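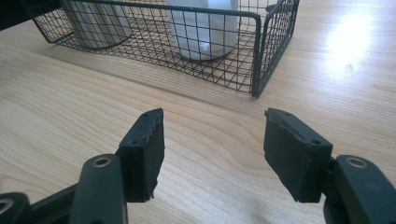 The Basket Years

Wire baskets are back. Again. The Drutard catalog lists 126 of them, and the shop in Prernik sold 435 in July -- mostly black, mostly small enough for a kitchen table.

Why? You can see what you own. Crumbs fall thru. One grab and the table's clear for dinner.

Downsides, quickly. Skinny things tip over. Thin wire scratches soft wood, so stick felt pads under the corners, 12 to a sheet at Plirkus. Dusting the grid is a pain, use an old toothbrush.

And don't over fill it. Two or three things, tops. Then stop.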